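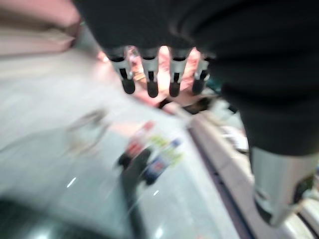
Gellidby arm sleeve, long version: three months on a four-fingered hand

I look after one robot cell, an arm with a four-fingered hand on the end, and most of my week goes into the dull parts of keeping it running. Cables, fingertip pads, wiping things down. So when I tell you I'm excited about a fabric sleeve, please understand where I'm coming from!

The Gellidby is a black, soft, matte cover that goes over the arm and stops just above the hand. Ours replaced a stiff zip-up jacket that came with the Ondia mounting kit. The jacket did its job, but taking it off meant undoing 3 buckles and pulling the hand, and I put that off more often than I should have. With the Gellidby I open one long seam, fold the fabric back and I'm looking at the wrist joint in under a minute.

Fitting it

The first fitting took me most of an afternoon, mainly because I had it on inside out for the first hour (the seam tape goes toward the arm, and the leaflet has one tiny drawing of this). Power off, brakes on, arm parked with the hand pointing down. Start at the wrist and work up. I'd strongly suggest a second person. Nhung Thái held the fingers steady from underneath while I tugged the lower edge into place, and we swapped when my shoulders gave up.

Leave more slack than looks right. I pulled mine smooth the first time, very proud of it, and then the arm folded back on itself during the slow test and the fabric went tight as a drum at the elbow. A few creases are what you want. I now run every joint to both ends at low speed before I close the top strap, and I check that the lower edge stays clear of the fingers when they open all the way. The outer fingers are the ones to watch. If the hem rides down, it can end up tucked behind a knuckle, and then your grip readings drift and you spend a morning blaming the wrong thing. Ask me how I know.

Daily care

Lint comes off with a damp cloth. Grease doesn't, at least not easily, so I keep the sleeve folded up and clipped whenever I'm at the joints. Every 100 hours I take it off completely, shake it out, and look at the cable run underneath for rub marks. So far there's one shiny patch where the hose clamp sits, and I've put a strip of felt over the clamp.

The pads are a separate matter, but since I'm down there anyway I do them at the same time. Ours are black Utus pads, and I press each one with a thumb and wiggle it. A pad that moves gets changed. Do this with the hand disabled - a finger closing on your finger is a memorable way to learn the lesson. I also go over the finger segments with a dry brush, into the slots, where fluff loves to collect.

What I'd change

The hem elastic is too weak. Mine had loosened noticeably by hour 200, and I sewed in a firmer band from Châu, the fabric place near us, which cost next to nothing. Black also makes it hard to spot a dark cable tie left inside, so I've switched to bright ones. And the size chart is odd. We were between two sizes and took the larger, which was right for our arm, but I'd measure at the widest joint with the cables already on.

It costs $47, plus shipping that made me wince a little. I've ordered a spare anyway, so that one can be in the wash while the other is working. For anyone still wrestling with a buckled jacket, try this one. I've gone from dreading the wrist check to doing it before my coffee, and I caught a loose connector in April that I'm fairly sure would have sat there for weeks under the old cover.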